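Colored Pavement on Divided Highways - Gallery
Plovura Road Surface Notes
Page updated 11 Oct 2019

This gallery collects notes on pigmented and naturally colored road surfaces. The subject is the pavement itself: color, joint lines, shoulders, markings, and how the surface reads at normal driving distance. Traffic is included where it gives scale. Earlier entries without pictures are kept as text so that the numbering stays the same as in the printed index.

Color terms follow the Plovura chart, which has 17 steps from pale buff to dark red-brown. Steps are assigned by eye in daylight. Two people often disagree by one step, and on worn surfaces by two. Readings taken in shade are not used.

Entry 1 - Timar approach road
Text only. Gray asphalt with a red aggregate chip rolled into the top layer. The chip has worn out of the wheel paths, leaving two gray bands in each lane. Chart step 6 between the paths, off the chart within them. Last checked in April.

Entry 2 - Drokia test strip
Text only. A strip 198 meters long, laid in 3 sections with different binder. Sections one and two use a clear binder with iron oxide pigment. Section three uses standard black binder with the same pigment and is much darker, step 15. The joint between sections two and three is easy to find on foot and hard to see from a vehicle.

Entry 3 - Straight carriageway, pinkish-red surface
Two travel lanes in one direction with a wide paved shoulder on the right. The color falls in the pink part of the chart. Surfaces in this range look lighter toward the horizon and deeper close to the viewer, so the reading should be taken at a fixed distance - the chart notes call for 3 meters. 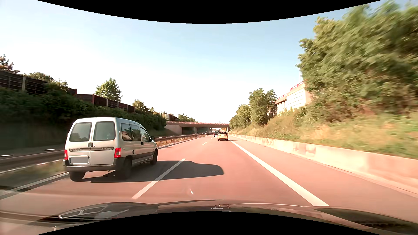
Entry 3. Pinkish-red carriageway with a low concrete overpass ahead. Citroën Berlingo in the left lane, small yellow car farther on in the right lane.

Vehicle shadows are a common source of error on this type of surface. The long shadow from the van crosses the lane divider and ends in the middle of the right lane. Any color reading inside an area like that comes out several steps too dark. Wait for a gap in traffic or move the reading to the shoulder, and record which was done.

Overpasses cause the same problem on a larger scale. Readings are not taken under a deck or in the shadow beside it. If the surface changes at the structure, enter each side as a separate reading.

Entry 4 - Jakubowski quarry road
Text only. Unpigmented. The color comes from the local stone, which is reddish when crushed and turns brown with dust. Chart step 9 after rain has washed the surface and it has dried again, step 12 at other times. Edge breakup on the downhill side. No shoulder.

Entry 5 - Timar bus lane
Text only. Thin colored overlay on existing asphalt, step 14. Peeling at the stops, where the gray base shows in patches. The overlay stops short of the gutter and leaves a gray margin.

Notes on the entries

Pigmented surface and colored overlay are listed separately in the index. In a pigmented surface the color goes through the full depth of the top layer. In an overlay it does not, and patches wear back to the base. The difference cannot be judged reliably from a moving vehicle, so entries made that way carry a color description only.

Shoulders are noted when they are paved. Width is given as narrow or wide unless it was measured on site. Lane counts are for one direction of travel.

The full index has 56 entries and is arranged by surface type, then by place. Corrections to color steps are accepted with a daylight reading and the distance at which it was taken.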